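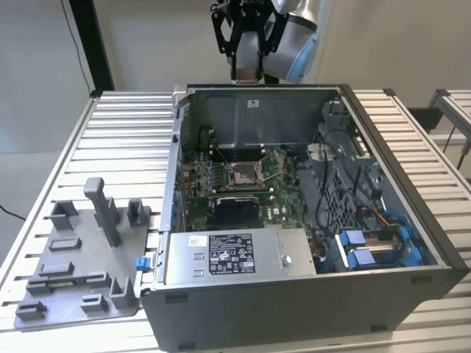
Hornen 고객지원센터 처리 기록
접수번호 2316
접수일 19/05/2022
제품 Hornen 실내 타석용 론치 모니터
신청 기관 Kereama 골프 아카데미
신청인 Coralie Mahuika (시설운영팀)
담당자 Coralie Pirihi (기술지원 2팀)
분류 측정값 이상 / 백스핀
상태 종결

접수 내용

당 아카데미는 실내 연습장 네 개 타석에 귀사의 론치 모니터를 설치하여 운영하고 있습니다. 최근 3번 타석에서 7번 아이언의 백스핀이 비정상적으로 낮게 표시된다는 회원 의견이 여러 차례 접수되었습니다. 동일한 회원이 2번 타석으로 이동하여 같은 클럽으로 타구하면 평소 수준의 값이 표시됩니다. 볼 스피드와 발사각은 두 타석 사이에 의미 있는 차이가 없습니다.

3번 타석에서는 백스핀이 3000rpm에도 미치지 못하는 타구가 반복되며, 이로 인해 캐리 거리가 실제보다 길게 계산됩니다. 레슨 프로가 클럽 피팅 자료로 해당 수치를 사용하고 있어 조속한 확인을 요청드립니다. 전원 재시작과 타석 매트 교체는 당 아카데미에서 이미 실시하였으나 증상에 변화가 없었습니다.

처리 기록 1 (담당자 회신)

문의하신 내용을 접수하였습니다. 원인 확인을 위하여 아래 사항의 회신을 부탁드립니다.

가. 3번 타석에서 사용 중인 연습구의 종류와 교체 시기
나. 설정 메뉴의 '볼 유형' 항목에 표시된 값
다. 티 위치와 본체 사이의 거리, 본체 수평 표시등의 색상
라. 드라이버 타구에서도 같은 증상이 나타나는지 여부

아울러 타구 기록 파일을 내보내어 첨부하여 주시기 바랍니다. 파일은 관리자 화면의 '기록 관리'에서 타석별로 저장할 수 있습니다. 회원 성명이 포함된 경우에는 삭제 후 송부하여 주십시오.

처리 기록 2 (신청인 회신)

가. 연습구는 Etine 투피스 볼이며, 지난 11월에 800개를 일괄 구입하여 전 타석에서 함께 사용하고 있습니다. 타석별로 구분하여 보관하지는 않습니다.
나. 3번 타석은 '자동', 나머지 세 개 타석은 '연습구'로 표시됩니다. 설정이 서로 다르다는 점은 이번에 처음 확인하였습니다.
다. 거리는 설치 안내서의 기준에 맞습니다. 수평 표시등은 녹색입니다.
라. 드라이버에서도 백스핀이 낮게 나오는 경향이 있습니다. 캐리가 200미터 안팎인 회원의 기록에서 차이가 뚜렷합니다.

3번 타석의 기록 파일을 첨부합니다. 성명 항목은 삭제하였습니다. 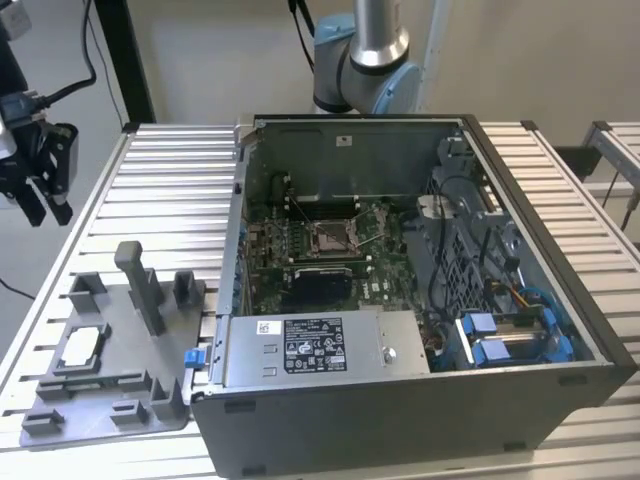

처리 기록 3 (담당자 회신)

첨부하신 기록 파일을 검토하였습니다. 백스핀 값이 낮은 타구에는 모두 '추정' 표시가 붙어 있습니다. 이는 본체가 볼의 회전을 직접 읽지 못하여 볼 스피드, 발사각 및 클럽 정보로 회전량을 계산하였음을 뜻합니다. 나머지 타구에는 '측정' 표시가 있으며 값도 정상 범위에 있습니다.

볼 유형이 '자동'인 경우 본체는 볼 표면의 인쇄를 기준으로 회전을 추적합니다. 인쇄가 마모된 연습구에서는 추적에 실패하는 사례가 있습니다. '연습구' 설정에서는 딤플 무늬를 함께 참조하므로 같은 볼이라도 측정에 성공하는 비율이 높습니다. 다음 순서로 조치하여 주시기 바랍니다.

가. 3번 타석의 볼 유형을 '연습구'로 변경하고 저장합니다.
나. 관리자 화면에서 '타석 보정'을 실행합니다. 보정 중에는 타석에 출입하지 않도록 안내하여 주십시오.
다. 인쇄 상태가 양호한 볼과 마모된 볼을 나누어 7번 아이언으로 각각 열 번씩 타구합니다.
라. 동일한 사람이 2번 타석에서 같은 시험을 반복합니다.
마. 두 타석의 기록 파일을 본 접수번호로 회신합니다.

처리 기록 4 (신청인 회신)

안내에 따라 시험을 실시하였습니다. 타구는 소속 레슨 프로 한 명이 전담하였습니다. 인쇄가 양호한 볼은 두 타석 모두 전부 '측정'으로 기록되었습니다. 마모된 볼은 2번 타석에서 한 번, 3번 타석에서 두 번 '추정'으로 기록되었습니다. 평균 백스핀의 차이는 회원이 체감하기 어려운 수준으로 줄었습니다.

다만 첫 보정은 오류로 중단되었고, 타석 옆의 이동식 거울을 치운 뒤 다시 실행하여 완료하였습니다. 거울은 자세 교정용으로 3번 타석에만 비치하던 것입니다. 계속 사용하여도 되는지 확인을 부탁드립니다.

처리 기록 5 (담당자 회신)

거울은 본체의 촬영 영역에 조명을 반사할 수 있으므로 타석 후방으로 옮겨 사용하시기를 권고드립니다. 측면에 두어야 하는 레슨에서는 해당 시간의 기록을 피팅 자료에서 제외하여 주십시오.

3번 타석의 설정이 변경된 시점은 관리 이력에서 확인되었습니다. Sestow 관리 프로그램을 갱신하는 과정에서 해당 타석의 설정이 초기값으로 복원된 것으로 기록되어 있습니다. 갱신 당시 3번 타석 본체의 연결이 끊겨 있어 기존 설정을 불러오지 못하였습니다. 향후 갱신 전에는 모든 타석의 연결 상태를 점검하시고, 완료 후 볼 유형과 타석 고도 값을 대조하여 주시기 바랍니다.

이미 저장된 '추정' 타구의 백스핀은 소급하여 수정할 수 없습니다. 피팅에 사용하신 자료 가운데 해당 표시가 있는 타구는 제외하고 평균을 다시 산출하시기 바랍니다. '기록 관리'의 필터에서 '측정만 표시'를 선택하시면 됩니다.

처리 기록 6 (신청인 회신)

거울은 후방으로 옮겼으며, 마모가 심한 연습구는 선별하여 야외 타석으로 돌렸습니다. 피팅 상담을 받은 회원 세 분께는 수정된 자료를 다시 안내할 예정입니다. 추가 문의 사항이 없으므로 종결하여 주셔도 됩니다.

종결 사유
볼 유형 설정 불일치 및 연습구 인쇄 마모. 설정 변경과 타석 보정으로 조치 완료. 본체 교환 없음. 동일 증상이 재발하는 경우 본 접수번호를 기재하여 재접수하시기 바랍니다.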